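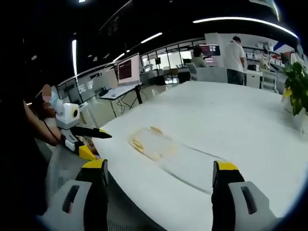 *Fig. 3. White table with curved edge; translucent item with a coloured rim near the centre.*

### 3.2 Table surfaces for handling exercises

A matte white top limits glare but gives little contrast with pale or translucent items. Where the item has a coloured rim, take the rim as the reference for position and the body as secondary.

Rounded edges offer no corner to measure from. For the Mascombe exercise, set the origin at a marked point 328 mm in from the edge and record all offsets in millimetres.

Clear the top before each trial. Repeat 23 times per item and enter the results on sheet B.

Reading: Leitão, course notes, section 2 (July revision).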